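Ivana Quezada
08/04/2020

1/ Another week, another "miracle" wall paint. Nestine says one coat covers anything. I've painted enough rentals to have doubts.

2/ The tin is $65. The ordinary stuff at the hardware store is a lot less and also says one coat. Neither colour chart matches what ends up on the wall.

3/ Their site brags about 1,702 happy customers. Happy when? The day they rolled it on? Ask me in September, after the kids have had a go at it.

4/ "Washable up to 500 times." Who stood there and washed it?

5/ And grey. Always grey. Every flat I look at is grey now, and the ads call it calming. Pale grey goes darker and lighter depending on where the light falls, so good luck judging it from a chip.

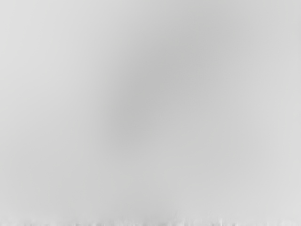 6/ Do you need a primer with one-coat paint? Over bare plaster or a dark colour, you do, whatever the tin says.

7/ I'll buy a sample pot and try it behind the door. Not holding my breath.

Comments

kivberg_dad: Used it in the hall. Three coats.

Mel T: Mine's been fine, to be fair. Small room though.

Contact | © Mindoleo | Back to top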